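Setting up the two-arm cell, again

2019-07-01

I promised back in the spring that I would write down how I keep my practice cell in order, and then I got busy and didn't, and then I moved a bunch of things and forgot half of what I'd done. So let me do it now, while the notebook is still open next to me and the coffee is fresh.

For those who are new (hello!), I look after a two-arm tabletop cell called Clokis. It lives in simulation, which people tend to think means there is nothing to look after. No grease, no loose screws, no cables rubbing through. I thought so too when I took it over from Ghazala Bhutto, who built the first version and who left me a very kind handover letter and a folder of settings in which nothing was named the way I would have named it. I've since learned her system and have become quite fond of it.

The first thing I do in any setup session is the arms with nothing asked of them. I load the cell, let both arms come to their start pose, and leave them alone for 2000 steps. It's dull and I usually fold laundry. What I'm looking for is creep. If a fingertip has wandered at all by the end, something in the joint settings is fighting something else, and there is no use going on to the objects until it's fixed. Last month the right arm had a slow sag at the wrist that I chased for two evenings. I blamed the gravity setting, then the motor strength, and it was a mass value on the gripper housing that I had typed in myself, with the decimal point in the wrong place. I wrote that on a sticky note and put it on the monitor.

After that comes the overhead view. I like it nearly straight down, so the box and the plate sit between the two grippers and I can see whether each arm has a fair path in. A few hairs of tilt make more difference than you would expect, and I have been known to fuss over it until dinner gets cold.
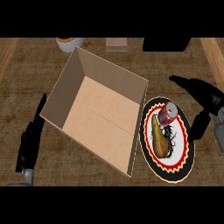 Then I go on to the contacts, and this is where most of my time goes. A soda can lying on its side wants to roll. A pear wants to rock. Put the two of them together on one plate and every bad friction number you have will come out and introduce itself. My old settings had the pear shivering in place, very slightly, like something left on top of a washing machine. Raising the friction made it stick to the plate like glue, which looked calm but was wrong in a different way. What worked in the end was leaving friction nearly where Ghazala had it and making the time step smaller. Everything runs slower now – I've made my peace with that.

The cardboard box needs its own little bit of care. Its walls are thin, and thin walls are where things pass through when they shouldn't. I made the collision walls a hair thicker than the ones you see, and I checked all the corners by dropping the can in from above, over and over, 300 drops in one long run. It got through the wall 2 times, both at the same corner, where two of the collision pieces had a tiny gap between them. I closed the gap and ran the whole thing again and it stayed clean.

I also had to turn the box a little. I keep it at an angle on purpose, having found that when it was square to the table I was tuning everything for that one easy placement, and then the left arm would clip the rim as soon as the box was anywhere else. If you keep a cell like this yourself, do shake up your placements early. I left it far too late and had to redo a good week of work.

Somebody wrote in to ask whether I use the Troltberg presets for the grippers. I did at first, and they're a fine place to start, but the closing force was set at 63 percent and for my taste that squeezes too hard on anything with a round side. I brought it down bit by bit until the fingers closed gently and still held. I don't have one magic number to give you, sorry. It depends on your finger pads and your time step and probably on your patience.

Last of all I save everything, twice, under a plain name with the date in it, and I write a line in the notebook about what I changed and why. The why is the part I used to skip. I have pages from my first months that only say "wrist, better now," and I would dearly love to know what I meant.

Still on my list for August: the resting position of the left arm, which I think is a touch too close to the box, and a proper look at the shadows inside it. Ghazala has offered to come by and go through the joint settings with me, so I may wait for her before I touch those.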